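The case against the label, and for the fabric bin

Small shared workshops spend a lot of money on rigid plastic totes, and I think most of it is misspent. My position is that for light, mixed contents on an open metal rack, a fabric-covered bin is the better container, provided two conditions are met: the compartment is sized to the bin, and the front panel carries hardware that a hand can find.

The usual objection is that fabric bins belong in bedrooms. Romana Říha put it to me that way in May, when I proposed replacing the totes on the rack in our main room. Her argument was that a tote can be hosed down, stacked and seen through. All of that is true. I dispute that any of it matters to a container that sits in its own compartment.

Take stacking first. Stackability is a property you pay for in geometry. A stackable tote has a reinforced lip, a stepped base and tapered walls, and each of these takes volume away from the inside. On a rack with divided compartments the rack carries the load. Nothing is stacked on anything. The lip does no work, and the taper leaves a wedge of dead space on both sides of every tote. We measured the compartments at 35 cm wide, and the old Lenent totes wasted a noticeable strip at floor level in each one. A straight-sided fabric bin gives that strip back.

Transparency is harder to dismiss. The case for clear totes is that you see what is in them. In practice you see the outermost layer of what is in them, pressed against a scratched wall. Anyone who has looked for a roll of tape in a clear tote full of cable knows the tote still comes off the rack and gets emptied. After a year of this I no longer regard transparency as a substitute for knowing where things are kept. Position does that job. A bin that always returns to the same compartment is identified by the compartment, and the divider is a more durable label than anything stuck on the front.

That brings me to labels, where Kamil Brabec and I have disagreed for longer than is reasonable. Kamil printed 95 of them on the Mikuš labeler and applied them at exactly the same height. They were accurate when he did it. A label describes the contents on the day it was printed, and the contents of a shared bin change weekly. What you get is a rack full of confident statements, an unknown portion of which are wrong. I would take a plain front over a wrong label every time. The plain front makes you look inside.

Kamil's reply is that new members need something to go on. I accept that, and the answer is a floor plan of the rack on a single sheet, fixed at one end. One sheet can be corrected in a minute with a pencil. Corrections to 95 labels do not get made.

Now the weaknesses of fabric, which are real.

The first is the front panel. It is the part people pull on, and on a cheap bin it bows out, then creases, then sags below the rim. A sagging bin catches on its compartment and the user pulls harder. The remedy is a stiff board behind the fabric and a firm edge along the top. I reject any bin whose rim I can fold with one finger. This takes two seconds in the store and I recommend it over reading the packaging, which in the case of the Hasska bins claims a capacity of 83 and omits the unit.

The second is the grip. A cloth loop is the standard solution and a poor one. It lies flat against the panel, so the fingers have to lift it before they can pull, and it soaks up whatever was on the fingers. Metal is better. Hooks on the upper part of the panel stand proud of the surface, can be found without looking, and can hold a tag on a string if someone insists on tags. I prefer a pair to a single one, placed far enough apart that the bin comes out square. A single central grip lets the bin yaw, and a bin that yaws in a divided rack will jam against the divider. Whether the pair is perfectly level makes no difference to the pull. Přemysl Procházka tested this with a string and a luggage scale, and although I did not ask him to, I am glad to have the result.

The third is dirt. Fabric holds dust and cannot be wiped. Color helps to a degree. A mid to dark brown hides sawdust and handling marks better than black or gray, and a pale rim against it makes the opening easy to find in a deep compartment. I would not put a fabric bin on the bottom level near an outside door, and I would not put anything oily in one. For those places keep the totes. We kept six.

On cost, the whole change came to 709, inserts included, against a quote from Astuvent for new totes that was well above it. I do not rest the argument on price, though. A cheaper container that people avoid using is expensive.

What I do rest it on is the return rate. A container works if things go back into it. Totes with lids fail here because the lid is a second operation, and at the end of an evening the second operation is the one skipped – objects pile up on the lid, and then the tote cannot be opened at all. An open bin in an open rack has one operation. Severino Sarmiento, who was firmly on the tote side in May, now argues for removing the last of the lids, which goes further than I would.

My recommendation, then, is narrow. Fix the compartment size first and buy the bin to fit it. Insist on a stiff front and metal hardware. Leave the fronts blank.

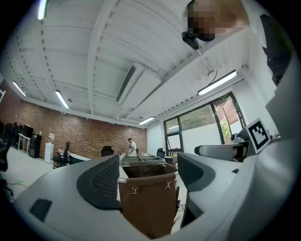
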